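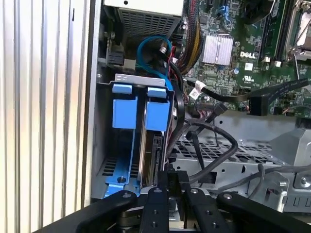
Ayane Hirano thinks it's the drive again, and asks in her reply whether anyone has tried pushing it all the way into the blue caddy this time, or whether we are still at the stage of turning the thing off and on and hoping.

Fair. We were at that stage until lunch.

Ticket 3231
Site: Toltasdale, front office
Machine: Dell desktop tower
Reported: "makes a buzzing noise and is slow"
Priority: reporter says urgent, reporter was also on vacation for a week after reporting it

Log

13th October. Side panel off. Started with the dust, of which the Toltasdale office produces a premium grade. Mesh on the power supply brushed out. Buzz unchanged, morale slightly down.

Next visit. Took Ayane's advice. Squeezed the two blue tabs, slid the caddy out, looked at it, slid it back until it clicked. It had not been clicked before, going by how far it moved. Last person in there, per ticket 1199 from June, was me. Noted for the record and for whoever does my review.

Buzz gone with the panel off. Put the panel back on and the buzz came home. So there were two faults, and the second one was the desk – the tower stands against a hollow cabinet that hums along with it. Moved it over by the width of a paperback. Quiet.

Slowness: still slow. Ran the disk check overnight and it came back clean. The Andateo stock program opens itself at startup, and so does the old version of the Andateo stock program. Removed the old one. Startup is now merely long.

Still open
– Order a spare drive from Jarkora anyway. The last one took so long I'd forgotten why I wanted it.
– Ask Oda branch if their caddies click. Somebody should listen.
– Reporter to confirm the noise has stopped. Reporter has so far confirmed that the tower is "in a different place now" and would like it put back.

Status: waiting on reporter

We use cookies to remember your login and improve this help desk. Accept all | Manage settings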